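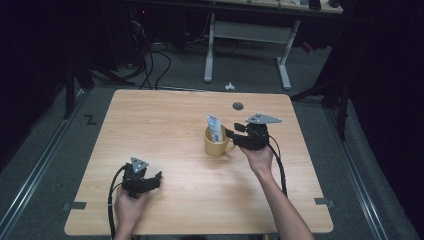
The rulebook at Hetlow started as one side of paper. It's now 37 rules, and the woman who keeps it would like it shorter. "Half of them are there from one bad week in March," she says. "You write a rule when you're cross. Then you never take it out."

She looks after working practice for the people who record demonstrations with hand-held grippers. Small household jobs mostly, done over and over, so a robot can be trained on them later. We talked on Wednesday, July 14, 2021, over a bad line, her eating a sandwich.

First question, obvious one. Why rules at all? It's people picking things up.

"Yes and everyone picks things up differently. That's fine, we want that. What we don't want is somebody picking it up badly becuase they're tired and it's ten to five." The limit is 20 minutes at the table, then a break. Not optional. She had pushback on that from the planners, who wanted longer. "I said come and hold one in each hand, then tell me. They came. They didn't argue after that."

Cables are next. She goes on about cables for a good while. A gripper with a lead on it pulls at your wrist if the lead is short, and you start moving to suit the lead. So there has to be slack, checked before each run, and it mustn't lie across whatever you're reaching for. "Rule four. I can say it in my sleep."

And sleeves? Rolled up or short. Watches off, rings off if they'll come off.

What about mistakes, does a dropped thing get thrown away? No. This is the bit she gets properly heated about. If you drop it, you stop, you say so, and the run is marked as a drop. You don't tidy it up and carry on as if nothing happened. Out of 468 runs in one batch, she says, 181 carried a note of some kind. A manager at Didelano, the client on that job, rang up quite alarmed. "He thought it meant we were rubbish. I told him to worry about the supplier with no notes."

Didelano came round in the end. Their own checklist now has a box for it.

She's less keen on the other set of rules going about, the Vimar guidance, which a lot of smaller outfits have copied word for word. Too much on paperwork, she thinks, and next to nothing on hands. "Three pages on naming your files. One line on sore thumbs." She does like their part on starting positions: everything back where it belongs before you go again, no nudging a cup closer to make it easier. She's pinched that.

Does anyone read all 37? Long pause. "New starters do. Once." After that it's the card taped up by the door, which has seven on it, and she reckons those do most of the work. Stop if it hurts is at the top, in capitals.

The next version is due when she gets round to it. She wants to lose ten. Hasn't picked wich ten. Sleeves stays in, she says, and the breaks, and rule four obviously.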